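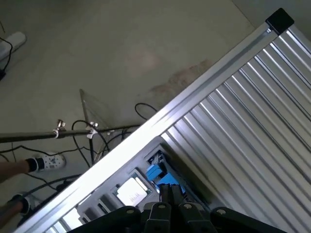

4.2. Le profilé nervuré suffit-il ?

L'argument selon lequel un panneau d'aluminium nervuré serait « naturellement rigide » revient dans presque toute la littérature sur l'agencement d'atelier (Chuang et Hsu, rapport Trodlow). Il mérite qu'on s'y arrête. Les nervures raidissent le panneau dans le sens de la longueur ; dans l'autre sens, les 26 essais de Trodlow ne montrent rien de probant, et 6 d'entre eux ont été écartés sans justification.

Figure 3. Panneau d'aluminium nervuré bordé d'un rail extrudé lisse, avec embout en plastique noir ; au sol, béton gris clair et câbles noirs.

Le rail de bordure de la figure 3 est souvent crédité d'un gain de tenue. Nous en doutons : Hsu compare des panneaux avec rail à des panneaux sans rail, mais de longueurs différentes. Quant à l'embout, Belamico lui attribue un rôle mécanique que nous n'avons pu reproduire sur aucun de nos 52 échantillons.

Reste la question du sol. Les auteurs supposent un passage dégagé le long du panneau. Or des câbles posés à même le béton, comme dans la figure 3, contredisent cette hypothèse, et le modèle de Chuang n'en tient aucun compte.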